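Rapport de projet - Histoire des techniques, deuxième année
Le fusil Rilero : autopsie d'un contrat perdu
Ajith Sundaram et Aino Saarinen

1. Le sujet, et comment nous y sommes arrivés

Nous voulions travailler sur les canons de siège. Le sujet était pris. Il restait dans la liste une ligne intitulée « armement d'infanterie, fonds de Plisirville », et nous avons levé la main avant d'avoir lu la suite, qui précisait que le fonds n'était pas classé.

Le Rilero est un fusil à verrou proposé à l'armée au tournant du siècle par la manufacture de Plisirville. Il a été essayé en janvier face à son concurrent, le Kurup, puis refusé. Les ouvrages généraux lui accordent deux lignes, dont une fausse : il n'a jamais été à chargement par la culasse basculante. L'erreur vient d'un catalogue de vente et se recopie depuis avec une belle constance.

2. Sources

Le fonds comprend les registres de l'atelier, la correspondance avec la commission d'essai et un cahier de doléances tenu par le contremaître, Dono, dont l'orthographe est libre et l'opinion des officiers très arrêtée. Nous avons dépouillé 405 pièces. Les registres de l'année du contrat manquent, comme il se doit.

3. Ce que disent les registres

La manufacture a fabriqué 2 343 canons pour 2 201 culasses. L'écart nous a occupés trois semaines. Ajith y voyait une fraude, Aino un problème d'acier. Le cahier de Dono donne raison à Aino : les culasses fendaient à la trempe et on les rebutait sans les inscrire, ce qui faisait de jolies colonnes.
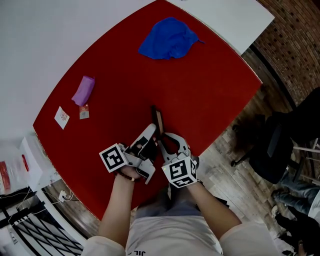
Le prix a fait le reste. Le Rilero demandait un ajustage à la main de la tête de verrou, opération que la direction présentait à la commission comme un gage de qualité. La commission, qui savait lire une facture, y a vu des heures d'ouvrier. Le Kurup était plus lourd, moins précis au-delà de trois cents mètres, et ses pièces s'échangeaient d'une arme à l'autre sans coup de lime. Il a obtenu une première commande de 3 888 exemplaires.

4. Discussion

On lit parfois que le meilleur fusil a été écarté par des bureaucrates. Nous aurions aimé l'écrire aussi - c'est une fin plus agréable. Mais les procès-verbaux d'essai signalent des extractions manquées dès que la chambre était encrassée, et la réponse du fabricant fut de recommander aux soldats plus de propreté. Dono, lui, avait proposé d'élargir la griffe de l'extracteur. Sa note porte en marge « à voir ». Nous n'avons pas trouvé trace que quelqu'un ait vu.

5. Limites

Nous n'avons pas pu examiner d'arme complète. Notre relevé de la culasse repose sur un plan d'atelier dont l'échelle est indiquée deux fois, différemment ; nous avons retenu celle qui donne un fusil utilisable par un être humain. Les coûts n'ont pas été convertis en monnaie actuelle, malgré deux tentatives et une dispute.

Rapport remis le vendredi 17 mai 2019. Les transcriptions du cahier figurent en annexe B, jurons compris.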